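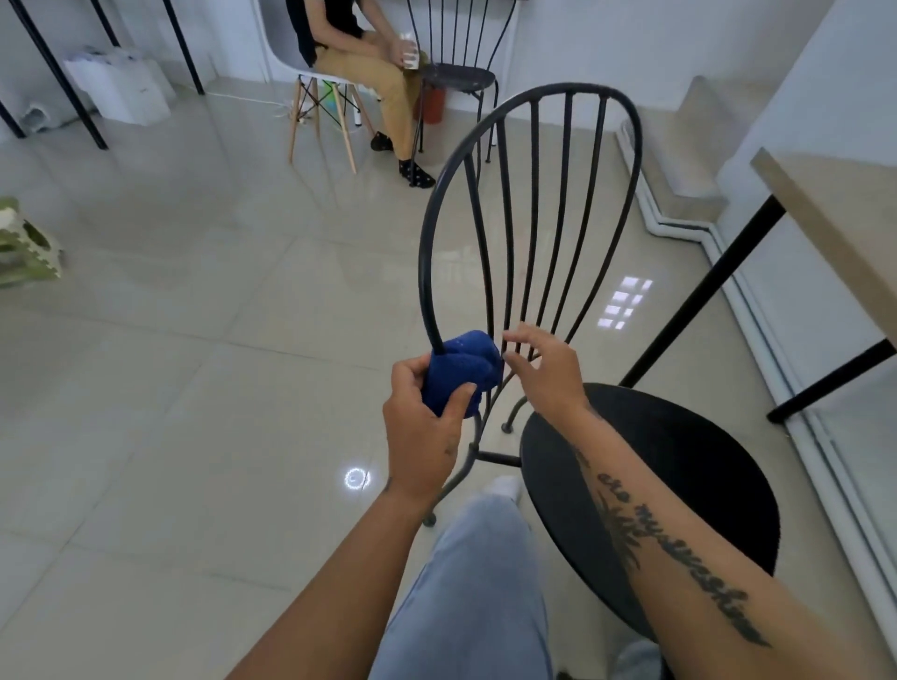 Adgate hoop-back chair, metal, black

Dining and café seating > Metal chairs > Adgate
Sold by Hesley, new and refurbished

We stock the Adgate because people keep asking for it, and we have sold enough of them to have opinions. It is a black metal side chair with a tall rounded back, thin upright spindles, a round seat and slim curved legs. It looks good around a small table. It is also a dust collector with a finish that shows every fingerprint, and the catalog copy that came with it ("effortless to maintain") was written by somebody who has never had to wipe one.

Read the cleaning section before you order a dozen.

What you get

Frame: metal, black
Back: hoop shape with seven spindles, slightly fanned toward the top
Seat: round, hard, glossy
Legs: curved, with a stretcher low down and small rounded feet
Arms: none
Cushion: none supplied, sold separately
Assembly: arrives in one piece

Is it comfortable?

For a meal, yes. For an evening, bring the cushion. The maker calls the seat "contoured" and we have run our hands over a good number of them looking for the contour. The back is better than it looks. The hoop is tall enough to lean into, and the spindles don't dig in unless you are wearing something thin.

If you want a chair to sit in all afternoon with a laptop, look at the Seven. It has a molded seat, it gives a little, and it is easier to clean by a wide margin. It doesn't have the look, and we understand that the look is why you are on this page.

Load rating

The maker rates it to 300 pounds. We have no reason to doubt the number and no test rig to confirm it. What we can say is that returns for bent legs are rare and returns for scuffed seats are common.

Cleaning and upkeep

The claim on the box is "wipes clean in seconds." The seat does. The back doesn't, and the back is most of the chair. Every spindle has a front, a rear and two sides, and the place where they meet the frame at the bottom holds crumbs and grease better than any other part. A quick pass with a rag over the front gets you a chair that looks clean from across the room and feels tacky when somebody pulls it out by the top rail.

What works for us in the workshop:

Use a soft cloth folded into a pad. A balled-up one skips over the spindles and leaves streaks. Plain water with a drop of dish soap, wrung out hard. Hold the top rail with one hand to keep the chair from walking away from you, and take each spindle top to bottom with the other. Go around to the rear and do it again. Then the hoop, then the seat, then the stretcher. Legs last, they are the dirtiest.

Dry it straight away. The gloss spots if you leave water on it.

No scouring pads and no bleach sprays. We also don't recommend the Dagdag metal polish that gets suggested for these. On our test seat it left a haze that took longer to remove than the original marks. It may do fine on bare metal. This is a coated chair.

A dark cloth is fine and hides the dirt you have already picked up, which can be a problem if you go by the color of the rag to decide when to stop. Rinse it between chairs. 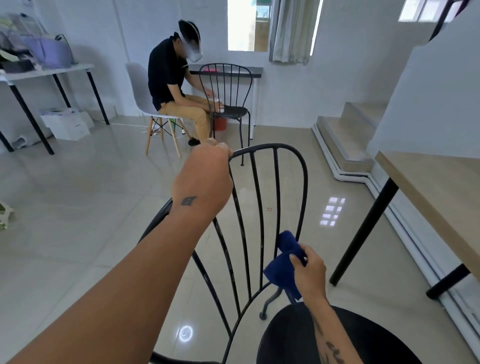

A reader comment left under our old listing put it more bluntly: the seat takes no effort at all, the spindles take all of it, and anybody buying these for a busy room should clean one start to finish before agreeing to buy the rest. The same reader asked why we don't sell a brush for the job. We tried two. Both flicked dirty water onto the seat, and the cloth was faster.

Floors

The feet are small, so the weight goes down on four small spots. On tile that mostly means noise. On soft wood it means dents sooner or later. Felt pads help on wood and pick up grit on tile, so check them whenever you clean the legs. Rubber caps are quieter but can mark pale floors if they are dragged. We sell both and have no strong feeling about which you choose.

Finish and touch-up

"Chip resistant" is the wording on the label. We would say chips less than the cheap ones. The usual damage is along the top rail, where chairs get pushed against a table edge, and on the stretcher, where shoes go. A touch-up pen covers small chips well enough from standing height. It won't match the gloss.

Refurbished stock

Our refurbished Adgates come mainly from cafés that closed or redecorated. Each one is washed, checked for wobble and touched up where needed. Expect light scratches on the seat. We don't recoat them, whatever you may have read on a resale site, and we price them accordingly. The next batch is due in October.

Pricing and quantities

Minimum order for delivery is 5 chairs. Single chairs can be collected.
Trade pricing starts on orders over $1,000.
The café set we get asked about most, chairs with cushions and felt pads, comes to $2,840 delivered. Ask for the breakdown, we'll send it.

Returns

Unused chairs come back for a full refund less carriage. Used chairs come back if there is a fault. Fingerprints are not a fault, and we have had that conversation more than once.

Also in this range

Adgate counter stool, black
Adgate seat cushion, round, tie-on
Seven molded side chair
Felt pads and rubber caps, small foot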